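Subject: Re: [jiststead-kitchen] sorting the donated flatware + the July bill

Sorry for slow answer, was out at Stasiv all last week and the signal there is terrible. Replying in pieces.

On 8/27/24 the kitchen desk wrote:
> Three things. One, the Tevo invoice for July came in at $1,878 and
> that does not match what we agreed in spring. Two, can we settle
> the plate question before the harvest supper, we have 69 signed up
> and I do not want paper again. Three, the big dish cabinet at
> Detadach is free if somebody can move it, but it needs a truck and
> I don't know if it fits through our side door.

One. The invoice. Agreed price was $1,314 for the month, I have the email. My guess is they billed the extra linen as a separate order and then charged delivery twice. Will call them tommorow. Please don't pay it yet -- once it's paid it takes forever to get anything back from them, we went through that with the aprons.

Also can we please stop ordering linen over the phone. Email only. Then there is something to point to.

Two. Plates. I am with you, no paper. The white ones from the old hall are fine, a few chips, who cares. What I would NOT do is buy a matching set. $480 for plates that get used four times a year, and they'll be mixed in with everything else by Christmas anyway. Same goes for forks and knives. Mixed is fine. People come for the soup.

If we run short on bowls I can bring mine, the deep ones. Need them back the same night though.

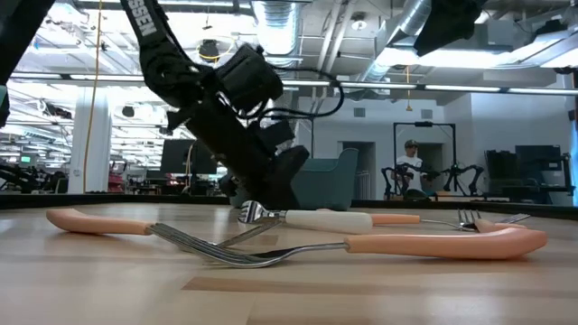 Supper itself -- doors at 5:30, food at 6. Last year we said 6 and half the people turned up at 5:30 regardless and stood in the hallway with their coats on. So just say 5:30. Soup, bread, the bean salad, something with apples. Two soups, one without meat. Label them this time, in big letters, on both sides of the pot.

Dishwashing: two shifts of three. I'll take the late one. Need five more names. No, the machine is not fixed. Part is on order.

Three. The cabinet. Yes want it. Side door is 34 inches, I measured it when the freezer came in. Can whoever is at Detadach next measure the cabinet with the doors OFF and post it here? Depth matters more than height, there is that stupid corner by the coat rack. If it won't go round the corner we could try the garden side but then somebody has to take the railing down.

Truck -- I can ask my neighbor but not on a weekend. Weekday evening works. Bring blankets and rope, he has niether.

Oh and the key to the pantry is back on its hook. It was in my jacket. Sorry.

More when I've talked to Tevo.

--
jiststead-kitchen mailing list
To leave the list, send a blank message with "unsubscribe" in the subject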